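# ¿Alguien ha comprado el kit de dos brazos de Stelum? ¿Merece la pena?

**Arsalan Swati**

Hola a todos. Llevo semanas dándole vueltas al kit de dos brazos que vende Stelum para mesa de trabajo y no me decido. Lo quiero para el taller de formación que damos en Wutbridge, con tareas sencillas de ordenar y recoger objetos pequeños. Nada de cargas pesadas.

He visto que Jovusus ofrece algo parecido en alquiler, con montaje y un día de formación incluidos, pero me piden 300 al mes y a la larga no sé si me sale a cuenta. ¿Los que tenéis el de Stelum lo volveríais a comprar? ¿Cuánto se tarda en dejarlo funcionando? Y otra cosa que me preocupa: el soporte técnico, porque les escribí un domingo y el jueves seguía esperando (vale, un domingo, ya lo sé).

¡Gracias de antemano!

**debnath_fan**

Yo pillaría el de Debnath. Es más barato y ya está. El de Stelum no lo he probado.

**Tharindu Matubbar**

Pues yo sí lo tengo, desde noviembre, así que te cuento lo que me habría gustado leer antes de pagar.

El montaje mecánico va rápido. Los dos brazos se atornillan al fondo de la mesa, conectas y en una tarde lo tienes. Lo que se come el tiempo es la calibración — a mí me llevó 4 intentos hasta que los dos brazos se pusieron de acuerdo en dónde estaba el centro. El manual le dedica una página y media, y la traducción es floja tirando a mala. Pide la guía en inglés, que viene mucho más completa.

Las pinzas me gustan bastante para cosas ligeras. Para recipientes de plástico las coloco a caballo sobre el borde, un dedo por fuera y otro por dentro, y solo entonces cierro. Si te quedas corto bajando, pellizcas el canto y se te escapa. Con piezas redondeadas hay que bajar la velocidad, y yo la tengo casi siempre muy por debajo de la que trae de fábrica.

Otro consejo: pon algo mate sobre la mesa. Yo trabajaba directamente sobre blanco y los reflejos me volvían loco al revisar las grabaciones. Y piensa por dónde van a ir los cables antes de apretar los tornillos, que luego toca desmontar. (Me pasó, claro.)

El soporte… lento pero bueno. Cuando te contestan, te contesta alguien que sabe. La garantía es de 18 meses y a mí me cambiaron una pinza sin discutir.

Os dejo una foto con el barreño azul y el cochecito amarillo, que es el ejercicio con el que empiezo siempre:
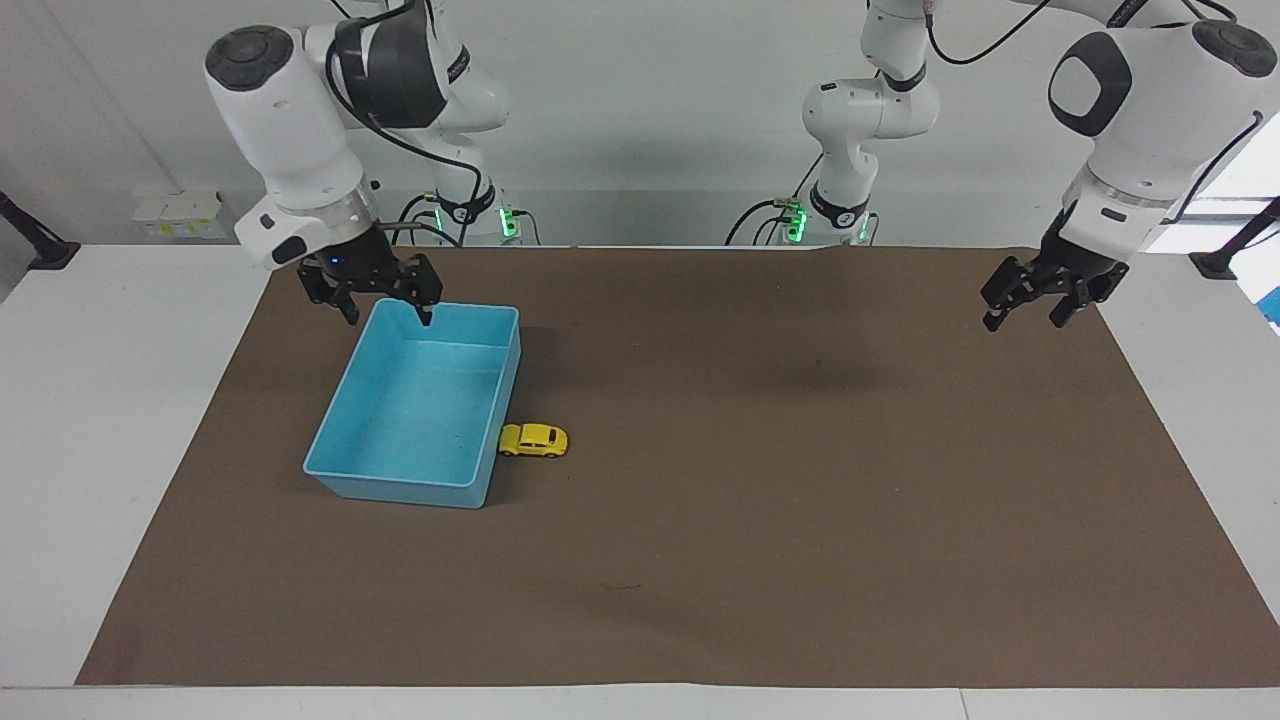
**Arsalan Swati**

Mil gracias, Tharindu, justo lo que necesitaba. Una duda más: ¿las pinzas de repuesto se pueden pedir sueltas o hay que comprar el juego entero? En la web solo me sale el pack de 100, y no sé si ese precio es por una o por las dos.

**Tharindu Matubbar**

Por las dos, y sueltas no las venden, al menos a mí me dijeron que no. Si vas a tener alumnos tocando, yo pediría un juego de más con el primer envío y así te ahorras los portes. Y pregúntales por la formación a distancia — en la web no aparece, pero a nosotros nos la dieron cuando la pedimos por correo.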